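Kistov Demonstration Table: Guide for Hosts
Section 4. Showing the arm to visitors

This section is for the person who stands at the table during a visit or an open day. Please read section 3 (power and emergency stop) before you continue. The toy kitchen set is laid out in the morning and stays on the table until the last group has left.

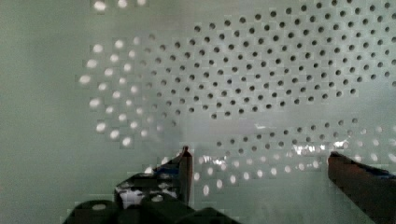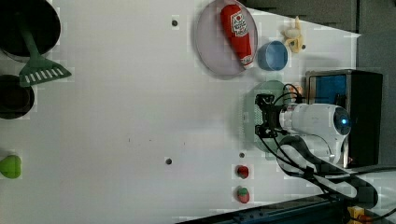

Figure 4. Wrist camera view with both fingers open (first picture); the table from above, with the arm at the right (second picture).

4.1 Before the group enters

1. Switch on the large screen and select "Wrist". Check that both fingers of the gripper can be seen.
2. Change to "Table" and check that the arm can be seen from above.
3. Open the gripper fully. Do not push the fingers apart by hand.
4. Look along the cables behind the gripper. They must hang free and must not catch on a plate or a toy.

Note: Holes can look dark or bright in the wrist view. It depends on the light, so it is not necessary to adjust the camera.

4.2 During the demonstration

5. Ask the visitors to stand behind the line on the floor. A group may have up to 30 persons.
6. Explain which toy the arm will try to pick up, then press Start.
7. If the arm misses the toy, let it try again — visitors usually enjoy this part. After two misses press Pause and choose another toy.

CAUTION: Never reach over the table while the arm is enabled, also when it stands still. Press Pause and wait for the message "Arm held" on the screen.

4.3 Between groups

8. Put fallen toys back on the table.
9. Write the number of visitors in the day book. In May we had 1,616, and Mariann Kovács needs these numbers for her report.

For questions about the screen, ask Pichit Chareonsuk. For the gripper, ask Inese Baranauskienė.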